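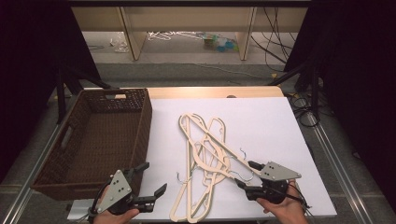

Progress report: handheld gripper station, Madance bench
To: Hina Cheema, Mirani program office
From: Nusrat Lodhi
April 16, 2020

Summary

The station is set up and in use. Both handheld grippers have been rebuilt once since the last report and are back on the table. The hanger task, moving plastic clothes hangers from a pile into a basket, is now our main exercise for checking the hardware. We are behind on the cable work and on spare parts, and both are covered below.

Setup

The table did not need replacing. We kept the aluminum rails and lay a white board on the tabletop for each session, which gives the pile the same background from one day to the next. The hangers go on the board and the wicker basket goes to the left of them. Tanveer Afridi wrote a one-page setup sheet so that anyone on the team can lay out the table without asking him, and Sun-ja Noh has used it alone with no trouble. She asked for one change: the sheet now says which way the basket should be turned.

The black curtains stay. With them open, light from the windows changed too much between morning and afternoon, and we lost most of a week of recordings in December before we worked out the cause.

Gripper maintenance

The left gripper was taken apart after its fingers began to stick partway through closing. Humaira Mengal found dust and a shaving of plastic in the slide. She cleaned it, put in a new bushing, and checked the travel by hand before reassembly. It has not stuck since.

The right gripper had a different problem. The screws holding the triangular plate were working loose and the plate had started to rattle. We now use thread locker on those screws and check them with a driver before each session. Please note that thread locker needs a full night to cure, so a gripper that has had its plate off is out of service until the next day.

Finger pads are the part that wears fastest. Hangers are thin and curved and they slip when a pad has gone smooth, so the operator squeezes harder and the pad wears faster still. Humaira inspects the pads every 40 sessions and swaps them in pairs. We tried leaving the better pad on and changing only the worn one. The grip came out uneven and we went back to pairs.

Cables

Strain on the gripper cables is the main open item. Two connectors failed this period, both at the point where the cable leaves the body. Tanveer has put a looser loop at the wrist and a clip farther back, and asks operators to set the gripper down before stepping away from the table. A proper strain relief is drawn but not printed. The extra cable on the floor by the rail will be moved to a hook on the stand when we do that work.

Budget

Spare pads, bushings, and connectors came to less than planned. We request approval to spend 2,000 from the remaining equipment line on a complete spare gripper from Droretti. At present a fault in either unit stops the whole station, and the Pasirach team cannot lend us theirs before summer.

Next period

Print and fit the strain reliefs. Finish the maintenance log, which Sun-ja is moving from paper to a shared sheet. Write up the pad replacement procedure — Humaira has notes but no final version.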